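Travedard Refreshment Carts - Frequently Asked Questions
Last updated 2021-04-26

What power supply does the Lerncombe cart need?
The Lerncombe runs from one standard household outlet. We recommend a dedicated circuit. Extension cords are not covered by the warranty.

How much can the cart hold?
The chilled cabinet holds up to 99 standard cans on 2 adjustable shelves. The upper shelf can be removed to make room for pitchers and tall bottles. 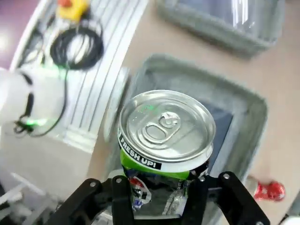
Cans and bottles should be loaded at room temperature or below. A full load needs several hours to chill, so most operators stock the cabinet the evening before an event.

Can the cart be moved when loaded?
Yes, on level floors. The casters are rated for 600 pounds in total. Ramps and thresholds should be crossed with the cabinet empty and the doors latched.

Is the Jendley canopy included?
No. The canopy is sold separately and fits all current models - it does not fit carts built before the frame was widened.

How long does delivery take?
Carts are built to order and ship in roughly 35 days. Orders with custom panels take longer, and the date is confirmed in writing once artwork is approved.

Who should I contact about parts or service?
Parts requests are handled by Nazma Cassim. Please have the serial number ready - it is printed on the plate inside the left door.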